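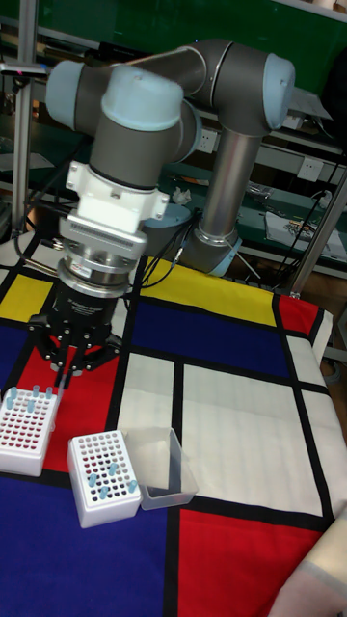

明年的设备预算我写了两个星期，今天想把过程整理在这里，分成很多条发。中文不是我的母语，有的词可能用得不太准，请大家原谅，也欢迎指出来。我最难写的一项是机械臂手腕下面的东西。机械臂本身很容易写，一行就够：型号、数量、价格。可是你们看手腕下面，先是白色的转接件，带螺栓，然后是银色的金属连接板，然后才是黑色的夹爪。每一层都要有人报价，有人交货，有人负责尺寸对不对。我第一次写预算的时候，把这一段全部写成"夹爪一套"，后来为这四个字付了不少学费。

2
先介绍一下情况。我们是Portela的一个小实验室，做样品前处理，机械臂已经有一台，明年想买的是它周围的东西，还要决定后年要不要第二台。我叫Benedito Prado，负责写申请。我的同事Luana Arruda负责每天跟这台机器一起工作，所以她的意见比我的重要。

3
申请的截止时间是十二月。学院的表格只有三栏：设备、耗材、其他。我花了很长时间想，试管架属于哪一栏。

答案是看价格。便宜的算耗材，贵的算设备。可是我们的试管架要求孔的位置很准，所以它不太便宜，也不太贵。我写信去问，回信说："请按实际情况填写。"

4
好，说具体的数字。小件部分我最后写了三行：

试管架和配套的透明盒子，700欧元
夹爪的备用手指一套，500欧元
线缆固定件，26欧元

合计1,226欧元。

下面我一行一行解释，每一行都有一点故事。

5
先说700欧元这一行。供应商是Talludeo，他们是小公司，发货很慢，但是图纸给得很完整。给机器人用的架子，图纸比架子还重要。人的手放试管，偏一点没关系，眼睛会帮忙。机器人按照坐标去放，孔距写错零点几毫米，到了最后一排就能看出来了。

6
第一次询价的时候，我问Talludeo："你们的架子精度怎么样？"他们回答："很好。"

第二次我问："请给我第一个孔和最后一个孔的中心距离，还有公差。"他们回答了一张表。

所以询价的时候要问有数字的问题。这个道理我在学校里学过，工作以后又重新学了一遍。

7
还有一件事，架子要买同一批的。我们以前分两次买过，颜色一样，编号一样，底部的厚度不一样。Luana花了一个下午才找到原因，她一直以为是自己的示教点记错了。这个下午的时间没有写在任何预算里面。

现在我在申请的备注写："同一批次交货。"只有六个字，采购的人也愿意照做。

8
有人可能会问，为什么不自己3D打印。我们打印过。打印的东西做试验可以，我也很喜欢。但是要用酒精擦，要反复用，还要别的组也能用，我就想买现成的。另外打印要占用学生的时间，学生的时间在表格里没有价格，所以大家觉得它是免费的。

9
第二行，500欧元，备用手指。

这一行在评审的时候被问得最多。"夹爪是好的，为什么要买备用的手指？"

我的回答：手指是直接碰东西的部分，是会磨损的。夹爪的供应商Clendetti在合同里把手指列为易损件，不在保修里面。我建议所有人在签字以前，把合同里"易损件"那一页读两遍。这一页通常在最后，字也最小。

10
Clendetti的交货期我也写进去了。他们说备用手指要等七个星期。如果没有备件，坏了以后再下订单，机器就要停七个星期。停机的时候，机械臂还在折旧，房间还在收费，学生还在等数据。把这几样放在一起比较，500欧元看起来就不大了。

评审的人听完这个比较，没有再问第二个问题。

11
Luana补充说，光有备用手指还不行，要有换手指的时间。换了以后要重新确认抓取的位置，每一个工位都要走一遍，慢速走，人在旁边看着。她估计要半天。我把这半天写在"人员"那一页。以前我们从来不写，然后每次都抱怨时间不够。

12
第三行，26欧元，线缆固定件。

这是整份申请里最小的数字，但是我最不愿意删掉它。回去看第一条的照片，夹爪那边有一根细的黑线，朝着试管架的方向垂下来。线很细，看起来没有什么。可是机械臂每转一次手腕，线就跟着动一次。下面站着浅蓝色的试管，我每次看到都有一点紧张。

13
财务那边的人问过我，26欧元的东西能不能用办公经费买。可以的，程序上可以。我不想这样做的原因是，一旦分开买，就会变成"以后再买"。我在这里工作的时间不算短，"以后再买"的东西我可以列一张很长的表。

14
现在说大件。大件我写得反而很快，因为大件大家都懂得要认真看。

我们比较了两个方案。方案一，在现有的机械臂上继续做，增加工位和工具。方案二，买Kistness的整机移液工作站，关上门，按按钮，等结果。

15
Kistness的演示很漂亮，我是真的喜欢。速度快，声音小，软件的界面也清楚。销售的先生很耐心，我的问题很多，他每一个都写在本子上。

如果我们每天做一样的实验，一样的板子，一样的体积，我会选它，不用想很久。

16
问题是我们的实验每两三个月就变一次。换一种管子，Kistness要买新的适配器，要重新做配置，配置要他们的工程师来做。我请他们把这三项也写进报价单。新的报价单来了以后，页数比以前多，我和Luana都安静了一会儿。

我没有说他们贵。他们的价格有他们的道理。我只是想说，第一张报价单和最后一张报价单是两种文件。 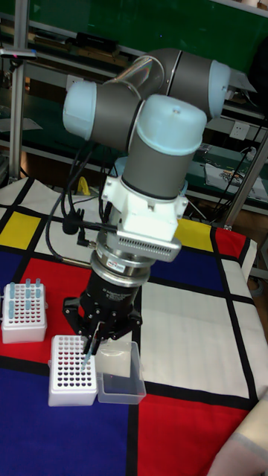

17
方案一的关键是移液。买专用的电动移液模块，还是让夹爪去拿普通的移液器，这两种做法的预算差别很大，我们为它讨论的次数也最多。现在台子上试的是后一种：黑色的手指夹着一支细的移液器，斜着，浅蓝色的枪头指向前面的白色试管架，就在架子右边的角上面一点。Luana喜欢这种做法，她说工具是我们本来就有的，人和机器可以用同一支。我担心的是那个角度。夹得斜一点，枪头的位置就差一点，所以每次抓起来以后应该有一个校准的步骤，这个步骤要时间，时间也要写进预算。

18
关于那个角度，我多说两句。专用模块是用螺丝固定的，今天是直的，明天也是直的。用手指夹的，每一次都是一次新的抓取。解决的办法有三个：做一个带定位槽的支架；在移液器外面加一个方形的套；或者用相机看枪头的位置。

我们打算先试支架，因为最便宜。相机的办法最好看，但是写进申请里，就要再解释一次为什么需要相机，还要解释相机的软件谁来维护。

19
再说力传感器。同一张照片里，夹爪的上面有一个圆的金属件，侧面有白色和红色的小标签，那个就是。

很多人做预算的时候第一个删掉它。它不会让机器变快，演示的时候观众也看不见它做了什么。但是枪头如果碰到架子，我希望机器知道自己碰到了。没有它，先知道的是枪头，然后是架子，最后是我。

20
传感器还有一个预算上的小问题：它占高度。手腕下面每加一层，夹爪就往下走一层，能用的空间就少一层。我们在买之前没有算，买来以后，有一个工位就到不了了，只好把台面重新安排。

我的建议：先画一张图，把法兰、转接件、传感器、夹爪、手指，加上要拿的工具，一层一层叠起来，写上厚度。用纸画就可以。这张图我现在放在申请的附件里，评审的人也喜欢看图。

21
重量也是一样的。厂家写的负载，是手腕能拿多少。转接件、传感器、夹爪都要从里面减掉，剩下的才是你的样品和工具。移液器很轻，所以我们没有问题。如果你们要拿的是瓶子，请先减，再买。

22
桌布的事情，有三个人问过我，我统一回答：是那种蒙德里安风格的彩色方格，黑色粗线，红黄蓝白。它不在预算里，一分钱也没有。请不要再问我能不能报销。

23
透明盒子为什么要和试管架写在一行。因为它们是一起用的，盒子就放在架子的右边，机器人从架子走到盒子，距离越短越好。如果分成两行，采购的人可能分给两家供应商，到货的时间就不一样了。我们有过一次，架子先到，盒子没有到，程序写了一半停在那里。

写在同一行，要么一起来，要么一起等。

24
还有电。这个我以前也忘记过。

机械臂的控制器要一个插座，夹爪的电源要一个，电脑要一个，以后相机再要一个。实验台后面的插座数量是建楼的人决定的，他们那时候不认识我们。请电工来加插座，要先申请，要等，还要避开别人的实验。所以我今年在"其他"那一栏写了电路检查，虽然价格还没有定。

25
安全评估也要写。协作机械臂的"协作"两个字，有的领导会理解成"不需要做安全评估"。机器本身可以慢，可以停，但是它手里拿的东西也要算进去。手指夹着一支移液器，枪头是尖的，评估的时候就要按照尖的东西来评。

我们这边的评估是内部做的，不收钱，但是要排队。排队的时间写进计划表了。

26
培训。Luana说至少要有两个人会用，一个人会修小毛病。现在会用的是她，会修的也是她。她上次休假，机器就和她一起休假了。

我在申请里写了第二个人的培训，包括让他有时间练习。没有时间练习的培训，只是一张证书。

27
关于第二台机械臂，我们的决定是今年不申请。

理由写得很简单：第一台每天还有很多空的时间。如果明年把夜里的时间也用起来，还是不够，我们就带着记录来申请。评审的人看到"不申请"这三个字，表情很好，后面的几行也同意得比较快。我不是故意这样安排的，但是可以给大家参考。

28
有朋友私信问，报价单要几份。我们这里规定三份。小件可以一份，但是我还是问了两家，第二家没有回信，我把没有回信的邮件也附上了。

另外请注意报价的有效期。有的只有三十天，申请审完就过期了，要重新问，价格可能已经变了。我现在都请供应商写九十天，多数人会同意，Clendetti要问一下他们的总部，Talludeo当天就改了。

29
如果你也在写这样的申请，我的顺序是这样的，供参考：

先站在台子旁边看，把机器碰到的每一样东西写下来
再写这些东西坏了怎么办
再写谁来换，换一次要多久
然后打开表格

我以前是先打开表格。表格里没有的格子，我就不会想到。

30
Luana看了这一串以后说，我漏掉了枪头。对，枪头。枪头是耗材，每天都在用，我写在了另外一份申请里，用的是组里的日常经费。但是机器人用枪头比人用得多，因为它夜里也工作，也不会心疼。所以日常经费那一份也要改，我明天上午去改。

31
支架的图纸画好以后，我会在这里接着发。如果有人用手指夹过移液器，并且找到了让它每次都回到同一个角度的办法，请告诉我，最好有尺寸。写葡萄牙语、英语或者中文都可以，中文请不要用太多成语，我会查很久。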